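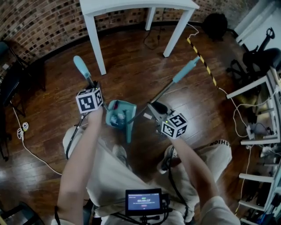

Hand-held gripper pairs: setup and care

Questions from operators at the Skarolness room, with the answers we currently work to. Last revised January 22, 2020.

Which cube goes on which gripper?

Each cube has a letter written on its underside, L or R, and the same letter is on the bracket. Swapping them will not stop a recording, but every file from that session will have the hands the wrong way round. We lost 40 recordings to this in July.

How do I clean the marker faces?

Dry microfibre cloth only. Screen wipes leave a film that shines under the ceiling lights. If a corner of the print has lifted, do not glue it down. Put the cube in the returns tray and fit a new one.

The light on one side is off. Can I carry on?

No. Stop the recording, unplug the cable at the gripper end, wait ten seconds and plug it back in. If the light is still off, try the other gripper's cable. If that brings it on, the cable is at fault, and spares are in the Postent box.

How should the cables run?

Down the forearm and back to the waist, with enough slack to straighten your elbow fully. Seated tasks need more slack than standing ones. Check that nothing is caught under a shoe or a chair wheel before you press start.

When are the pads changed?

After 2,000 grasps, or sooner if the mesh has torn or gone smooth. The counter is on the session page. The last Aerts set came off at 1,418 with a split along one edge — look at them as well as the number.

Why do thin poles slip?

Usually the pads have gone on slightly out of line. Close the gripper on a broom or dustpan pole and look along it. The pole should run between the two pads without leaning to one side. If it leans, loosen both pad screws, close the gripper again and tighten them with the pole still held.
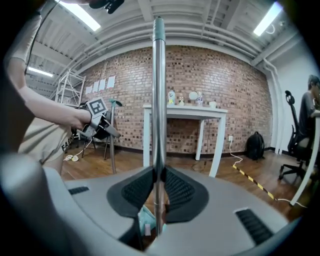
A metal pole between the two mesh pads, with the second gripper at left.

Do I need to recalibrate after changing pads?

Yes, on that side only. Run the open-and-close routine three times and save the result under the gripper's own number. The Naletti sheet has the steps.

What about the vents?

Brush them out weekly with the soft brush. No compressed air, as it pushes dust further into the housing.

The timer on the display has frozen. Is the recording lost?

Not usually. Leave the power on and let the file close, which can take a couple of minutes. Recording 3,378 was saved this way. Restart the display only once the file appears in the list.

Where do I report a fault?

In the fault log, under the gripper number. Write what you were doing at the time and which side it was. A gripper with an open entry stays on the shelf until the entry is signed off.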